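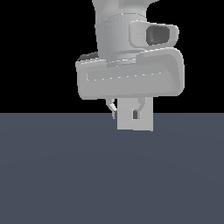 Issue 136, page 4

The Robot Arm That Lives Inside a Computer

by Ansel Oyelaran

Have you ever wanted a robot arm of your very own? I certainly did when I was small, and I would have kept it under my bed if my mother had let me. Real robot arms are heavy, though, and they cost a great deal of money, so this month I tried the next best thing. It's called Larden, it comes from a company named Claretti, and it's a program that puts a robot arm on your computer screen for you to boss around as much as you please.

When you start Larden you get a pale gray arm reaching down from the top of the screen, with a blue-gray floor under it and plain black behind. That's the whole world! I thought it looked a bit lonely at first, but after a while I got fond of it (and there's nothing to knock over, which suits me very well).

The wide part at the bottom of the arm is the hand. Your hand has a thumb and four fingers, but this one has just two slim fingers, and they slide toward each other or away from each other, a little like the two sides of a pair of kitchen tongs. People who build robots call a hand like this a gripper. Look between the fingers and you'll find a tall, off-white block hanging down under the hand.

Now, a computer doesn't know that a block is heavy, or that the floor is hard, or that things fall when you let go of them. Somebody has to tell it all of that with numbers. A program that follows rules like these, so that pretend things act like real ones, is called a simulation. In Larden you can change the rules yourself. I made the block so slippery that it shot out of the fingers like a bar of soap in the bathtub, and I laughed so loudly that my cat left the room.

You move the arm with little cards that you drag into a row: down, close, up, open. Press the green button and the arm does them in order, exactly as you wrote them, even if you wrote something silly. I once forgot the "close" card and watched my arm go down and come right back up again with nothing at all, looking very pleased with itself.

Larden comes with 130 puzzles. The early ones are gentle, and the later ones had me scratching my head until well after supper. I do wish there were more hints, and the reading in the help pages is hard going in places, so you may want a grown-up nearby for those.

Try this away from the computer: ask a friend to be the robot, using only one finger and a thumb, and tell them how to pick up an eraser one step at a time. They must do only what you say!

Next month: how robots know when to stop squeezing.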